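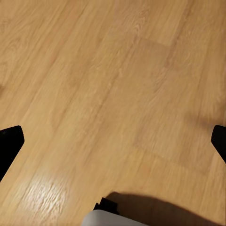
## April, Sunday, bench notes — floor finish tests for the Mumden house

Came in after lunch to look at the sample boards again. The two pieces with Trutero oil had two coats each, the second one on Friday evening. Surface is dry to the finger but still smells strong near the window side. I write down what I see before I forget it.

**Oil boards**

- Board A: color went a little more yellow than I expected. The client asked for light oak, so I must show it to them in daylight and not under the shop lamp.
- Board B: same oil, sanded finer before. It took less oil and looks flat. One edge stayed pale, I think from old glue. Sand back and repeat.

**Dramani water-based lacquer**

Three thin coats, light sanding between. Grain raised after the first coat, as always. The color stays nearer to raw wood, but the end cuts drank too much and are darker than the face. Next time seal the ends first.

Drop of coffee, left for one hour: no mark on the lacquer, a faint ring on board A. The ring got weaker after I rubbed it with the cloth, so maybe it needs only more time to cure.

**Quantities**

The rooms together are 426 square feet, without the closet. I did not yet add waste. The hallway is laid at an angle and there will be more cutting — please do not order before I check the drawing again.

**Open**

- Ask Didach if the felt pads they sell are safe on fresh oil.
- Moisture meter gives a different number on each try, change the battery.
- Used oil cloths are hanging outside on the rail. Do not put them in the bin.

Board B goes back on the bench tomorrow morning.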